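Flarnenari Nesting Mixing Bowls, Plastic, Mixed Colors
Reviewed by Siriporn Paisan
Filed under: Prep and Storage

Scope

The review covers the Flarnenari plastic mixing bowls, bought at retail from Disteck in one order. I tested them as general prep bowls: dry goods, wet batter, dough, salad, and washing up. Microwave use was left out. The maker does not rate the bowls for it and I saw no point in finding out why.

Daily use ran for 7 weeks. For comparison I kept a Mukura stainless bowl and a Negussie melamine bowl of similar capacity on the same shelf.

Shape and sizes

The range mixes two profiles. The deep bowls have round sides that narrow to a small base. The shallow ones open out wide and suit tossing or sorting. Flarnenari sells both under one name and the carton does not make the difference clear, so check the profile before ordering. A buyer who wants a whisking bowl and receives a wide one will be annoyed.

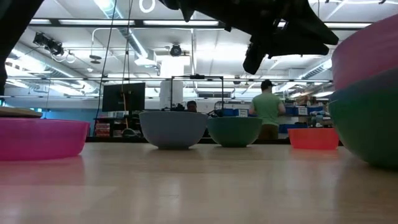 Mixed profiles and colors on the test table. The gray and teal bowls near the center are the deep type; the coral one to the right is shallow.

Color is tied to size in the packing list, at least in the lot I received. After the first week I stopped reading the molded capacity figure on the base and went by color. The gray is the least useful in this respect, as it reads close to lavender under cool light and I have called it both in my notes.

Stacking

Nesting works, with reservations. Bowls of the same profile drop into each other cleanly and lift out one-handed. Mixed profiles do not. A deep bowl set in a shallow one rocks, and a shallow one placed in a deep one catches partway down and sits at an angle. I ended up with two stacks, which takes more cabinet width than the carton suggests.

Freshly washed bowls can grip each other. A slight twist frees them. The Mukura steel bowls never did this, although they make considerably more noise.

Stability on the counter

The narrow base on the deep bowls is the main weakness. With 400 g of flour in the bowl and a hand mixer on low, the teal bowl crept across the table and had to be held. A damp cloth underneath cured it. The shallow bowls stayed put under the same mixer but threw more flour over the side, so neither profile is a complete answer for powered mixing.

For hand work the deep profile is better. A spatula follows the wall down to the base without meeting a corner, and a dough of modest size can be turned and scraped out in a few strokes.

Surface and rim

The teal bowl has a smooth matte finish inside. It hides fine scratches well. Batter releases with hot water and a brush, and oil takes a second wash, as it does on most plastic. Turmeric left overnight marked the coral bowl faintly at the bottom. The mark had faded after several wash cycles.

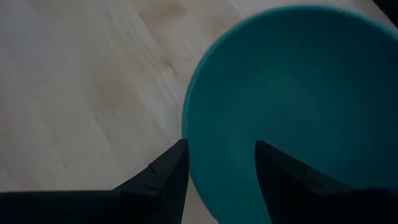 Teal bowl from above, empty. The lip shows as a lighter band against the pale wood.

The rim is comfortable to hold and easy to wipe. There is no pouring spout on any bowl in my set. Thin batter can be poured from the deep bowls if the tilt is quick – a slow pour runs back down the outside wall. The Negussie bowl has a spout and is better for pancakes for that reason alone.

Washing

I ran the full set through 12 dishwasher cycles on the top rack at 60 °C. No warping was visible and the bowls still nested as before. The deep bowls tend to turn over in the rack and collect water unless wedged against something heavier. The shallow ones take up a lot of rack space, and I went back to washing them by hand.

Verdict

Good general prep bowls with a clean interior shape and a finish that holds up. The lack of a spout and the small base on the deep profile count against them. Buyers with a stand mixer will not care about the second point.

Recommended for hand mixing, salads, and measuring out. For pouring, buy the Negussie. For anything hot, the Mukura – steel does not need a temperature rating on the carton.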